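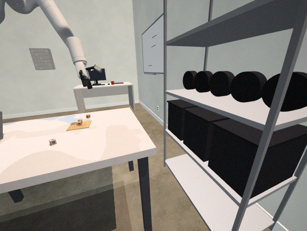

Home Guides Perkuslow Scenes Support

Setting up the block room and checking your views

25 July 2024, by the Halline documentation team

5 min read

Welcome back! If you've followed the guide this far, Perkuslow is installed, your license is in place, and you're probably itching to see an arm do something. We'll get there, we promise, but first we need to load a scene, make sure the planner and the renderer agree on where everything is, and save a starting pose you can come back to whenever an experiment goes sideways (and they do go sideways, even for us).

We'll use the Clercombe block room throughout this section. It's a simulated room with a white arm, a big work table and some lettered and numbered toy blocks, plus enough furniture around the walls to give your perception code something to chew on besides the blocks themselves.

Load the scene

1. Open Perkuslow and choose Scenes, then Clercombe, then Block Room. The first load takes a while, so go and get a coffee if you like. Later loads come from the cache and are much quicker.

2. When the room appears, leave the physics paused. The status bar should read "Held."

3. Open the Views panel and turn on both Room and Wrist. You can drag the two windows wherever suits your screen, and Perkuslow will remember where you put them.

Note: If the Wrist window stays gray, switch it off and back on once. If that doesn't help, your graphics driver is probably older than the one in the requirements list.

Connect the planner

4. Start Mocanu from the Tools menu and pick "Attach to running scene." A green dot shows up next to the scene name when the two are talking to each other.

5. Set the planning horizon to 110 steps. The default is 80, and that's plenty for short moves over the table, but approaches that begin high up near the wall can run out before they finish.

6. Set the clearance margin to 2 centimeters. You can tighten this later on, once you trust your block poses.

Caution: Don't change the clearance margin while a plan is running. Mocanu will accept the new number without complaint and then apply it halfway through the path, and the resulting motion can be quite a surprise.

7. In the Wrist window, jog the arm over the table until there's a single upright block beyond the open fingertips, with bare tabletop between the pads. Take your time with this one. Small jogs are easier to undo than big ones, and holding Shift cuts the jog size down nicely. A letter lying sideways in this view is perfectly fine, as the detector reads faces at any rotation.

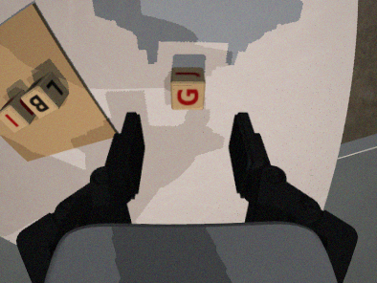 8. Click Detect Blocks. Each block it finds gets an outline and a confidence score. Shadows fall across the tabletop in this scene, including the gripper's own, and if the detector draws an outline around a dark patch, raise the Shadow Tolerance slider a little and click Detect Blocks again.

9. Check that the outlines line up in the Room view too. An outline that fits in one window and drifts in the other nearly always means the wrist camera offset hasn't been loaded. You'll find it under Views, Offsets, Reload.

Save a starting pose

10. Raise the arm until the gripper hangs clear of the table with nothing in its fingers. We like a spot over the far part of the tabletop, with the board and the blocks still in plain sight from the Room view, and you'll get a feel for your own favorite soon enough.

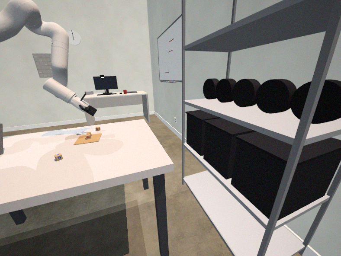
Once you're happy with it, open the Pose menu, choose Save As Start, and give the pose a name you'll recognize next month. From then on, pressing Home sends the arm back there along a planned path, so it will steer around the furniture on its way.

11. Release the physics and press Home one time as a test. If the arm stops partway and Mocanu reports "no path," go back to step 5 and check that your horizon was saved.

Note: Start poses are stored with the scene file. If you copy the scene to another machine, the poses travel with it, but your window layout doesn't.

Previous Next: Your First Pick Back to top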